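4.2 Conduct of the operator during card sorting

The rules in Section 3 were written for arms that stand behind a fence. In our laboratory the arm and the people share one room, so we had to decide which of them still apply and which must be changed. We used the sorting task for this purpose. The hand takes a printed card and places it in a compartment of a wooden organizer box (Figure 2). The task is light, but the fingers close with enough force to hurt a person, and we treat it with the same care as a heavier one.

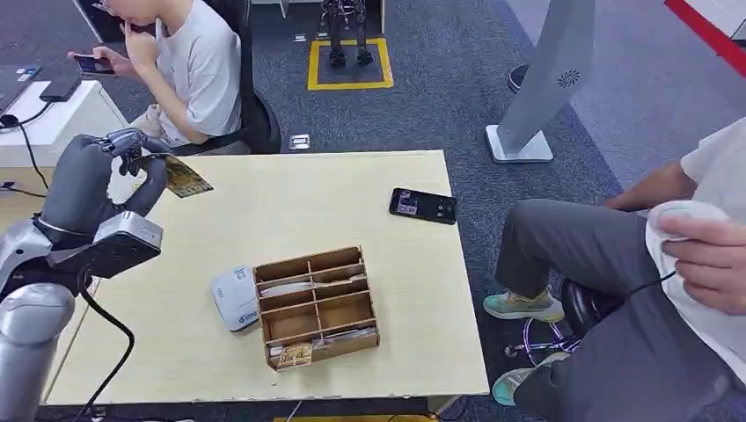 Vol. 20, No. 4, p. 100

Figure 2. The hand holds a card by its fingertips at the near-left corner of the table, with the organizer box near the center.

Three points of the procedure were revised after the first month. First, the person who gives the start command must say it aloud and wait for an answer from every other person in the room. Second, any cable that moves with the arm is checked by hand before each session -- a loop at the wrist is allowed, but it must not reach the work surface. Third, personal objects on the table are to be recorded in the session sheet, even when they lie far from the box.

The third point was proposed by L. Quintanilla and it caused the most discussion. The Moltis guideline, which we followed at the beginning, asks only that the path of the arm is free. We consider this too weak, as the path may change when a grasp fails and the operator tries again.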